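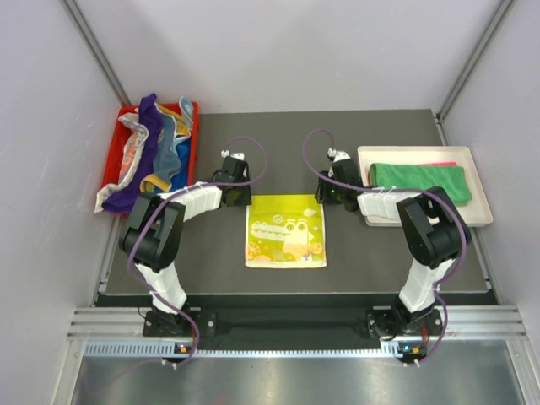
Mar 14, 2020

Towel cell, Kristiansen laundry, small-piece line. Saturday, so only the short crew and no truck until late. Good day to leave the cell running and stand next to it.

Setup same as before: unsorted in the red bin on the left, finished in the cream tray on the right, table between. One towel at a time. We fed it mixed printed kitchen and kids' towels from the Stindis account, no sorting by size first. The people on the line asked for that. If somebody has to sort for the cell, then the cell has only moved the job one table over.

Count for the shift: 358 towels in, 122 passed to a person. That is too many. Most of the passes were towels picked up two at a time or pulled out of the bin twisted up with a neighbor. Once a towel is flat and both grippers are at the upper corners, the fold goes through nearly every time. The trouble is before that. Heaped bin, long towels wound through short ones. A flatter bin might help more than anything we change in the software. Ask Orell if they have a lower one with the same footprint.

Printed towels: expected the patterns to confuse the corner finding. Not much sign of it. The yellow crocodile one has a plain band along the top and a pale border at the bottom, and I thought it would take the edge of the band for the edge of the towel. It went to the real corners. Plain white on white is still worse.

Notes on the work, as opposed to the machine:

The folding station used to be two people standing all shift. With the cell on, it is one person who handles the passes and also covers the press. She says her shoulders are better and her head is more tired. She has to stop what she is doing each time the light goes, and the stops come at no pattern. I watched this for the last hour and it is true. Suggest the passed pieces go in a holding bin and get cleared every so often, with the light only for a real stop.

The other folder has moved to intake. Same pay grade, confirmed in writing. He misses having someone across the table to talk to. I don't have a fix for that but it should go in the report to Clorkia, who are paying for the trial and asked what changes for staff. So far the report has only numbers in it.

Hand folding is still faster per piece, by a lot. The cell makes sense only if it keeps going through breaks and shift change, and today it stood idle through both breaks – the rule is that someone must be in the room. Need a decision on that rule before May, or the trial figures mean very little.

Small things:
– Count on the cell display read 4 higher than the hand tally. Probably doubles. Check the log.
– Cable ties on both arms looked over at end of shift, all left as they were.
– Intake wants the start button label in larger print.

Next run Monday, same mix, bin filled to half.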